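June, clinic workroom, second entry of the month

Continuing from the page where I wrote the plan for the growth chart re-check. Marjan asked me to write more fully this time, so that Kwabena can follow without calling me at home.

The problem again, in short: the infant scale in room 3 and the infant scale in the Pronness satellite office do not agree. Families who go to both places get a small zigzag on the weight curve, and two times already a parent was worried by it. One baby was called back for a weight check that was not necessary. Dr. Bai is patient about this but he wants it finished before the new residents come.

What I did this morning, before the first patients:

1. Warmed up both scales, the room 3 one and the spare one that Meifang brought from Pronness in her car.
2. Leveled them on the same bench. The spare needed two turns on the left back foot.
3. Put the 200 g check weight on each, then the 3 kg, then both together. Wrote down the reading, took the weight off, waited for zero, repeated.

The room 3 scale is good. It came back to zero every time. The spare does not come back to zero after the 3 kg weight, it stays a little high, and the next reading then carries this with it. If the nurse presses zero between babies it is fine. If she doesn't, the second baby is heavier than in truth.
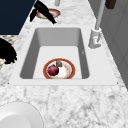 I also tried with the paper liner on the tray, as we do in real visits. The liner by itself is very light, but the Pronness office folds it double, and sometimes they zero before the liner and sometimes after. Meifang says it depends who is working. So we have two small errors and they can add or they can cancel, and this explains why the zigzag is not always in the same direction. I was looking for one cause and this cost me most of last week.

Checked the charts next. I pulled 41 infants who had weights from both offices inside 90 days. Did not finish. The old records from before the Trolik system have the weight only in pounds and ounces, and someone converted by hand, so I put these in a separate pile. Xiaoqing will look at the pile, she is faster than me with the old forms.

Note for Kwabena: please do not correct any weight in the record. We only add the comment "second scale, see log". Dr. Bai was very clear on this point, and I agree with him.

Length boards

Not in the plan, but I had the tape in my hand. The board in room 3 has a foot piece that moves under pressure. With a quiet baby this is nothing. With a strong baby who pushes, one person can read one value and the second person reads a different one. I tightened the screw and it is better, but I don't trust it for long. Ask Dallcombe if they sell only the foot piece or if we must buy the full board - the last time I called, the man on the phone was not sure. 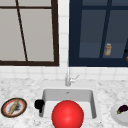
*Counter with sink and faucet, large red ball in the basin.*

Talked with Marjan at lunch. She would like one page for the wall in both offices, with big letters. Her draft:

- Liner on first, one layer.
- Press zero.
- Baby on, no diaper, no clothes.
- Read when the number stops.
- Press zero again before the next baby.

I would add "hand close, but not touching", for the safety of the baby and also for the reading. She thinks the nurses will feel insulted by it. Maybe she is right. I leave it for Dr. Bai to decide.

We disagreed a little on toddlers. She wants to use the standing scale as soon as the child can stand. I prefer to wait until the child can stand still, and this is a different age for every child. For the moment we continue with the parent holding the child and subtracting, and we write it in the comment field.

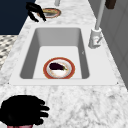 **OPEN ITEMS**

Spare scale: label it "zero after each baby" and send it back with Meifang tonight, with the leveling note taped on the bottom. If Cheng can service it this month, we send the room 3 scale to Pronness for these days and use the older one here. The older one I have not tested yet.

Comment text in Trolik: Xiaoqing says the field cuts long comments. Try the short version first and look how it prints.

Parents: if somebody asks, we say that the two scales differ a little and that the doctor looks at the whole curve. Marjan will tell the front desk. I called the mother from last week myself, she was kind about it.

Check weights are back in the gray case, second shelf. Please use the cotton gloves.

Tomorrow: test the older scale, finish the charts, call Dallcombe after 10.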